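From: Apostolos Lambrakis
Date: Sep 3, 2020
Subject: Re: Vakevel – fishing boats and the strait closure

On the closure, a reader wrote:

> The coast guard in Vakevel put out a notice last night that the
> northern half of the strait is shut to foreign boats. Pendeo says it
> got no notice at all. Does anyone know if this is tied to the patrol
> ships, or is it the usual fall thing? The wire reports I have seen
> just repeat each other.

The notice is real. I read the full text this morning in the original. It closes the northern half to foreign fishing boats until the end of September and gives "live fire practice" as the reason. The usual fall notice is for the southern end and mentions stock protection, so I would not call it the same thing.

Pendeo's foreign ministry has said two different things. The first statement said no notice was received. The second, a few hours later, said a notice came in but was "not in the agreed form." Under the old fishing agreement each side has to warn the other 20 days ahead. By my reading the warning came 2 days ahead, which would explain the second statement. 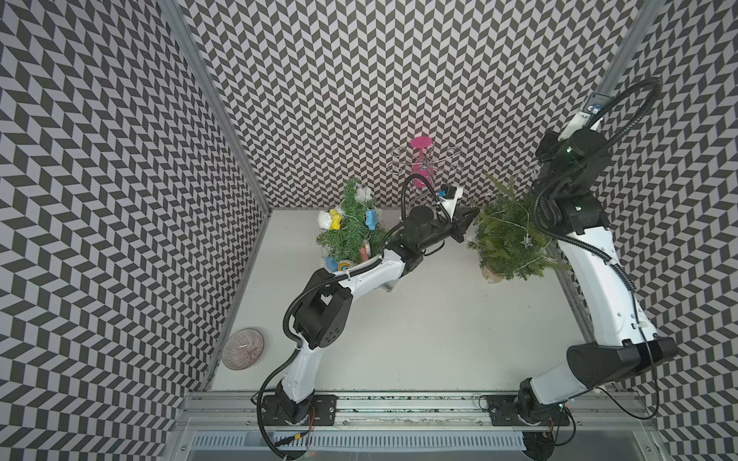 1. The patrol ships

The defense ministry in Vakevel would not confirm that any ships have moved. The harbor office at Matei lists two gray hulls as "departed, no destination given." I can't tell you where they went and I don't trust the maps being passed around. One of them still has the pier at Plolasura on the wrong side of the bay.

2. The boats

The fishing union at Plolasura says more than 200 boats work the northern half at this time of year, with crews of 3,000 people in all. Most had come back to port by this morning. The union wants the premier to ask for a delay before anything else is said in public. The opposition wants the ambassador called home. I think the union will get its way – there is a budget vote coming and the coast districts matter.

3. What to watch

The joint fishing board is supposed to meet at Matei later this month. If Pendeo sends its deputy minister as planned, then this is mostly noise. If it sends a clerk, or no one, I would take the closure more seriously.

I have the notice as a text file with my own rough translation. Write to me off list if you want it. The part about penalties is hard to follow and I left two sentences in the original.

Apostolos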